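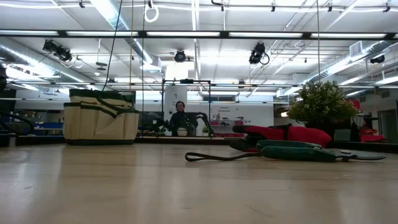 Sharing a Bench With a Robot Arm: House Rules for Garden Tools

We get more letters at the Mullaveck tips page about this than about anything else these days, so I have finally sat down and put our bench rules in one place. They were written for people who sort, pot and tidy with an arm working on the same table or the next one over, but a good half of them would do any potting shed a world of good. Take what suits you!

Before anything is switched on

Close your pruning shears and fasten the catch, if yours have one. Lay them flat, with the blades pointing away from where you stand. An arm that reaches for the handles should never have to pass over an open edge, and neither should you.

Wrist straps are lovely things when the shears are on your wrist and a nuisance on the table. Lay the loop out flat on the wood where it can be seen. The same goes for the handles on a canvas tote, which love to flop forward (mine do it every single time, no matter how I prop them). Tuck them inside the bag, or let them hang on the side away from the arm.

Gloves go in a pair, palms down, a little apart from the cutting tools. I know it is tempting to drop them in a heap. A heap is hard for a gripper to sort out, and you will only be hunting for the left one later.

Put plants toward the back, pots on a mat if the table is smooth, and give a bushy one more room than you think it wants.

While the arm is moving

Hands off the table. If something tips over, press stop first and then pick it up, even if it is only a glove and you are quite sure you can be quick.

Keep the stop button within reach of whoever is standing nearest. We keep 2 at our long bench, one at each end, and I would not go back to one.

Tie back long hair, push up loose sleeves and take off your own gloves if the cuffs are floppy.

Our speed limit for sharp tools is 800 on the Gutura controller, whatever the job. Somebody set it to 867 last January to save a few minutes and we put it straight back.

Cleaning up

Wipe the blades, then the tabletop, then the gripper pads, with a fresh cloth for the pads. Sap on the pads makes small tools stick when they ought to let go. A dab of Niduvham soap in warm water does nicely on wood, and it hasn't hurt the finish on ours.

Look along any cord that hangs near the bench and clip it up if the arm could catch it at full stretch.

Last checked 2025-07-07. The printable bench card is number 37 in the tips drawer.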